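4. 평가 대상 키트와 시험 절차

4.1 키트 구성

본 절에서는 Plurunik사가 판매하는 휴대형 그리퍼 키트 Hasuler를 다룬다. 제조사 안내서는 이 제품을 "상자를 열고 10분이면 첫 시연을 기록할 수 있는" 도구로 소개한다. 저자가 같은 단계에 이르기까지는 오후 한나절이 걸렸으며, 그 시간의 상당 부분은 안내서에서 빠진 쪽을 찾는 데 쓰였다. 키트에는 손잡이 일체형 그리퍼, 광각 카메라, 교체용 손가락 패드, 기록 소프트웨어 Brondska의 1년 사용권이 포함된다. 패드의 교체 주기는 파지 2,000회로 명시되어 있으나, 무엇을 한 번의 파지로 볼 것인지에 대한 정의는 안내서 어디에도 없다. 본 연구에서는 물체가 탁자에서 떨어졌다가 다시 놓이는 과정을 파지 1회로 정하였다.

비교 대상으로는 같은 가격대의 Mulcahy 키트를 택하였다. 두 제품의 홍보 문구는 서로 바꾸어 붙여도 알아채기 어려울 만큼 닮았으나, 패드의 형상과 기록 방식에는 분명한 차이가 있다. Mulcahy는 평평한 고무 패드를 쓰고 기록을 장치 내부에 저장하는 반면, Hasuler는 골이 진 패드를 쓰고 기록을 즉시 외부 컴퓨터로 전송한다. 전송이 끊기면 Brondska는 "문제가 발생했습니다"라는 문구를 띄운다. 간결하다는 점에서는 흠잡을 데가 없는 진단이다.

4.2 물체와 배치

시험 환경은 정돈된 실험대 대신 생활 공간에 가까운 탁자로 구성하였다. 제조사의 시연 영상에는 대개 정육면체 블록이 등장하는데, 사용자가 집에서 블록만 옮기며 살 것이라는 가정에는 동의하기 어려웠다. 주 파지 대상은 무선 마우스로 하였고, 주변에는 꽃병과 리모컨, 펜 등을 두었다(그림 3).
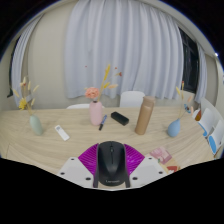 그림 3. Hasuler로 무선 마우스를 파지한 상태. 손에 든 그리퍼의 카메라에서 본 시야.

마우스를 고른 까닭은 그 형태가 어중간하다는 데 있다. 블록처럼 평행한 면을 내주지 않으며, 곡면을 따라 접촉 위치가 달라지면 들어 올릴 때의 자세도 달라진다. 접촉 위치를 지정하지 않은 예비 시험에서는 조작자마다 선호하는 자리가 갈렸고, 각자 자신의 방식이 상식적이라고 주장하였다. 이에 본시험에서는 접촉 위치를 양 측면으로 통일하고, 상식에 관한 논의는 부록으로 미루었다.

4.3 절차

각 키트에 대해 조작자 10명이 파지를 20회씩 수행하였다. 한 회의 시험은 접근, 파지, 들어 올리기, 내려놓기의 순서로 진행하고, 물체가 패드에서 빠지거나 주변 물체를 건드리면 실패로 기록하였다. 꽃병이 흔들리기만 한 경우의 판정은 별도로 두었다. 키트의 사용 순서는 조작자마다 무작위로 정하였으며, 패드는 조작자가 바뀔 때마다 마른 천으로 닦았다.

Brondska가 자동으로 매기는 성공 표지는 채점에 사용하지 않았다. 예비 시험에서 이 소프트웨어는 그리퍼가 허공에서 닫힌 경우에도 성공을 선언하는 너그러움을 보였다. 따라서 모든 판정은 기록 영상을 검토하여 수작업으로 내렸고, 자동 표지와의 일치도는 5절에서 따로 보고한다. 제조사는 해당 현상이 다음 판에서 개선된다고 안내하고 있으나, 본 평가는 구입 당시 제공된 판을 기준으로 한다.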